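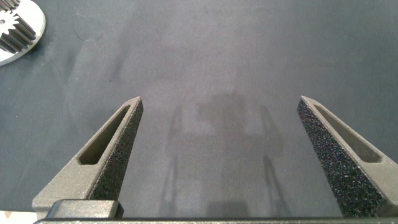 5 min read

Progress report to the Montecinos Fund: overseas volunteer placements, second reporting period

Prepared by Ishbel Mackay, placements coordinator, Wirko Exchange
Grant contact: Brenda Insaurralde

1. Scope of this report

The report covers the period from the close of the spring intake to the end of August. It deals with the short-term teaching placements funded under the current grant. The separate summer language camp is paid for from other income and is not included, except where staff time was shared between the two.

The grant agreement sets out recruitment, pre-departure training, placement with host schools, and follow-up with returned volunteers. Recruitment and training are complete for this period. Placement is complete apart from the late departures described in section 3. Follow-up has started but is behind the schedule we gave in the work plan.

2. Recruitment and selection

We placed 66 volunteers in this period. Applications were taken through the Vollik portal, which replaced the paper and email forms used last year. The portal checks that required documents are attached before a form can be sent, and this has cut the time staff spend asking applicants for missing pages. It does not check that the documents are correct. Several applicants uploaded a passport with less validity than the host country requires, and these had to be caught by hand. A validity check has been added to the interview sheet.

Selection interviews were held by video call, with two interviewers present at each. The scoring sheet was shortened after the spring intake. Interviewers had reported that the questions on motivation and on long-term goals produced the same answers, so these were merged. A question on previous experience with groups of children was added at the request of the host schools.

The balance of applicants is still uneven. Most are in the final years of a university degree and most apply for the same departure window, directly after exams. We had planned to draw more working adults through employers in the Sorkemville area. Two employers agreed to circulate the notice, but the response was small and none of those applicants could commit to a full placement. We do not propose to repeat that approach in the same form.

3. Placements and departures

Volunteers were placed in pairs, as agreed with the fund. Pairing was done by host school need first, then by language level, then by stated preference. Where two volunteers asked to be placed together, this was allowed if their language levels differed enough for one to support the other.

Three departures were delayed. The cause in each case was the visa appointment system, which released fewer appointments than in the previous period. The volunteers concerned have since traveled, and their end dates were moved so that the host schools received the full number of teaching weeks. Insurance was extended to match. The cost of the extensions was met from the contingency line.

Host families were confirmed before departure for all but one pair. That pair spent the first nights in school guest rooms while a family was found. The school handled this well, but we consider it a failure of our process. Confirmation of housing is now a condition for booking flights.

4. Pre-departure training

Training was moved from a single full day to two shorter sessions. The first covers classroom practice and lesson planning. The second covers health, money, local law, reporting lines and what to do if a placement goes wrong.

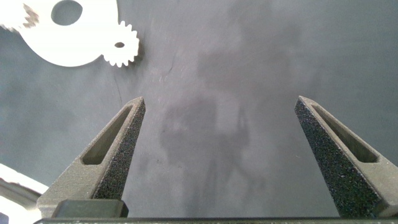 Attendance was better at the first session than at the second, and we think the gap between them was too long. In the next period they will be held within the same week. Volunteers who missed the second session completed it by call before travel, with no exceptions.

The lesson planning handbook was revised after comments from host teachers. The old version assumed that volunteers would lead whole classes from the start. In practice most schools ask for small-group work during the first week - often reading aloud or conversation practice - and whole-class teaching later. The handbook now follows that order. The section on games has been cut back, as teachers said it encouraged volunteers to fill time.

5. Expenditure

Spending is within budget on every line except travel. Travel is over by $2,943, almost all of it from rebooked flights linked to the visa delays. We ask the fund to approve a transfer to cover this from the unspent part of the recruitment line, where the move to the portal reduced printing and postage. No increase in the total grant is requested. Receipts and the line-by-line statement have been sent to Ms. Insaurralde separately.

6. Follow-up and open items

Return interviews are being held within a month of each volunteer's arrival home. The written survey for host schools went out late, as the translation needed a second round of corrections. Replies are still coming in and will be reported next period.

Open items at the time of writing:

- Approval of the budget transfer in section 5.
- Renewal of the agreements with host schools, which lapse at the end of the school year.
- A decision on whether the minimum placement length should stay as it is. Host schools have asked for longer stays. Applicants have asked for shorter ones.
- Dates for the next site visit. We would welcome a representative of the fund on that visit if travel can be arranged.

Questions on this report should go to Ishbel Mackay at the Sorkemville office.

This site uses cookies to remember your settings and count visits. Accept all | Manage choices

© Wirko Exchange. All rights reserved. | Contact | Back to top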